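Chapter 4
Looking After a Two-Armed Cell

Manuals for small two-armed cells promise that upkeep is a matter of wiping things down and running the self-check. Readers who have kept one going past its first 1000 hours will have doubts. I have them too, and this chapter is built around them.
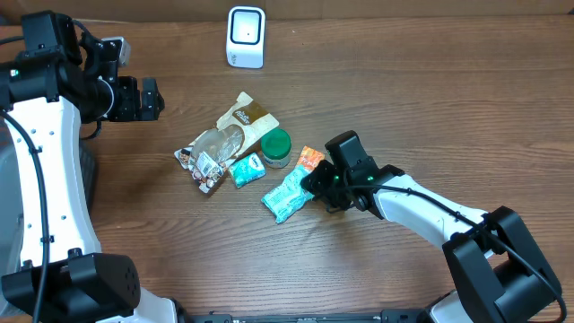
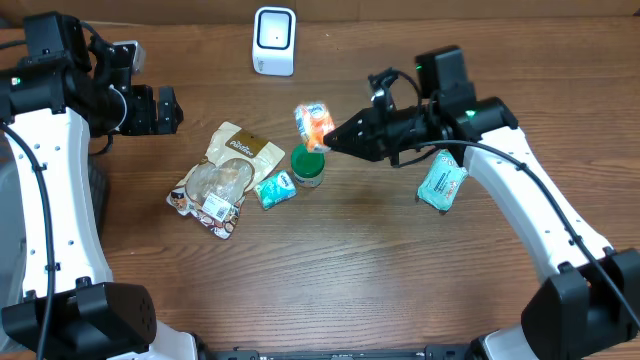
Two arms on one bar, with a table of small goods between them.

Cables are the first thing I inspect, and the last thing most maintenance schedules mention. At Skardale, Muthu Iyer kept a log for a cell he looked after from January on, and over 300 of its entries concern a grip that failed for no clear reason. The supplier blamed the software. Iyer blamed the wiring, and I side with him. Look at the black cable that runs along the top of the right arm, back from the gripper. It has to give a little every time the wrist turns, and a green light on the housing tells you very little about a wire that breaks only when bent. Anil Chettiar, who taught the repair course there, had students move each joint slowly by hand with the power off, feeling for any place where the cable pulled tight. Some found nothing and wrote "pass." He made them do it again.

We begin with the cable check in Section 4.1. The gripper fingers come next, and then the mounting screws, where I will argue that the usual advice to tighten everything once a week does more harm than good.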